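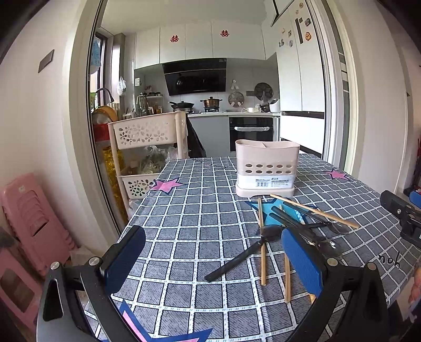
Home | News | Council | Decisions | Contact

Drornau District Council publishes legal advice on school admissions powers

2022-04-28

Drornau District Council has published the legal advice it received on the setting of catchment boundaries for schools in its area. The advice finds that the boundary change made in January at Uren Primary School was outside the powers given to the director of education and should have been put to a vote of the full council.

The opinion was written by Chun-yin Hsueh of Jenetti Chambers. It runs to 53 paragraphs and deals with two questions: whether the director could alter a catchment boundary under the scheme of delegation, and whether the consultation held before the change met the council's own rules.

On the first question, the opinion states that the scheme allows the director to correct errors in a boundary map but does not extend to moving a boundary. The January change moved more than 300 addresses from the Uren catchment to a neighbouring one.

On the second, it finds that the notice period was nine days short of the period set out in the council's consultation policy. It makes no finding on the educational case for the change.

The advice is not binding. The council has accepted it in full and will take the following steps.

The January boundary is withdrawn with immediate effect. The previous boundary applies to all applications not yet decided.

Places already offered under the January boundary will be honoured.

A new consultation will be held before any further proposal is made. All 1023 households in the two catchments will be notified by post.

Orlando Ospina, leader of the council, said: "The advice is clear on who may take this kind of decision. Any new proposal for Uren will come before councillors in open session, with the consultation responses attached."

Parents who appealed against a decision made under the January boundary do not need to submit a new form. Their cases will be reviewed by the admissions team, which will write to them with the outcome.

The full text of the opinion can be read at the council offices during opening hours. Paper copies are available on request.

Contact: Press Office, Drornau District Council | © 2022 Drornau District Council | Back to top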